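A visit to the Lüthi hose and fittings plant in Hivard

August 17, 2018

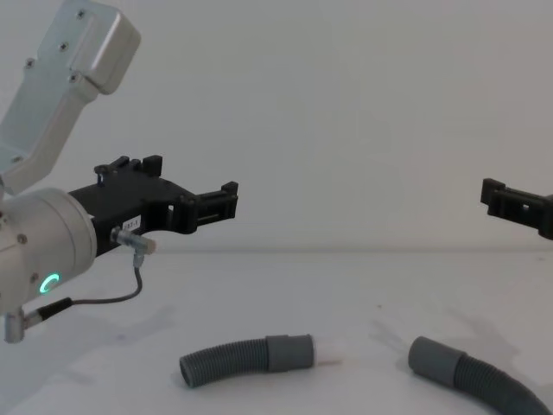

The order books are full, but the people who fill them are worried about next year. I heard some version of that sentence in almost every office at the Lüthi plant in Hivard, where our regional economics group spent a day this summer. We visit one manufacturer each season to set what we read in the surveys against what a company sees from the inside. Lüthi makes hoses, couplings and small valves, mostly for farm equipment and food processing. It sells more than half of its output abroad, so it feels a change in world demand early.

The plant employs 1,471 people, counting the warehouse across the road. It stands on the east side of town, next to the rail line. The line is used for incoming resin and steel but hardly at all for finished goods, which leave by truck. We started in a meeting room on the second floor with coffee and a set of charts from the finance department.

Orders and output

Sales grew in the first half of the year, helped by Europe and by a good farm season in South America. The finance department showed us new orders by month. They rose steadily until February, dipped, and then came back to a slightly lower level. Management does not read much into the dip. Bad weather held up several construction customers, and two large buyers had stocked up at the end of last year.

What has changed is how customers order. A year ago a typical buyer would commit to a full season. Now the same buyer places a smaller order and asks for the option to repeat it at the same price. The sales office links this to trade policy. Buyers do not know which tariffs will apply in six months and do not want to hold stock they may not be able to move. The total volume is nearly the same, but planning is harder, and the plant carries more inventory of its own as a result.

This matched the recent business surveys quite well. Current conditions are rated good, expectations are lower, and the gap between the two has widened since the spring.

Costs

Input costs were the longest part of the discussion. Steel for the couplings has gone up, and so has resin, which follows the oil price with a delay of a few months. Lüthi raised its list prices by 4 percent at the start of the year. Most customers accepted it. A second increase is being considered for the winter, and the sales office expects more resistance to that one.

We asked whether the tariffs on steel had hurt directly. The company buys most of its steel close to home, so it pays little or no duty. It does pay the higher market price, though, and delivery times have become longer. The purchasing department used to work with one main supplier for each grade and now keeps two.

Freight was mentioned too. Truck capacity is short, mainly for lack of drivers, and spot rates have moved up faster than contract rates. The company has started to book earlier and to ship fuller loads.

The labor market

Hivard has very low unemployment, and the plant has had open positions for most of the past two years. Machine setters and electricians are the hardest to find. Pay settlements have been moderate so far. The personnel office expects the next round to be higher, in part because a packaging company, Dilia, is building a new site 10 miles away and has begun to advertise at better hourly rates.

I found this useful. At the national level many economists have been asking why wages respond so slowly to a tight labor market. At this plant the general level of unemployment had been low for a long time without much effect. A single new competitor for the same workers seems to have changed the mood in a matter of weeks.

The training shop takes apprentices every fall. There were fewer applicants than places this year, and the company is now looking at schools farther out along the rail line.

Investment and financing

Capital spending will be higher this year than last. The largest item is a new extrusion line, ordered before the trade dispute began. A second line had been planned for next year and has been put off until the picture is clearer. Replacement spending goes on as usual, as does the move to Clondudex, the planning software the group is introducing at all its sites. The office staff had mixed opinions of it.

Interest rates played almost no part in these decisions. The company finances itself mostly from earnings and keeps a credit line that it seldom draws on. The finance department said a rise of one point would not change its plans, while a new border tax on couplings would. Exchange rates matter more, and the company hedges its dollar sales for six months ahead.

We ended with a walk through the warehouse. Standard couplings are packed in cartons of 1,000, and the rows of finished stock were longer than I had expected after the talk about full order books – a visible effect of the shorter orders described in the morning.

The slides from the finance department are not for circulation, but members may ask the group's office for our notes. The next visit is planned for the winter, probably to a firm in the transport sector. Places on the bus are limited, and members who missed this trip will be given first choice.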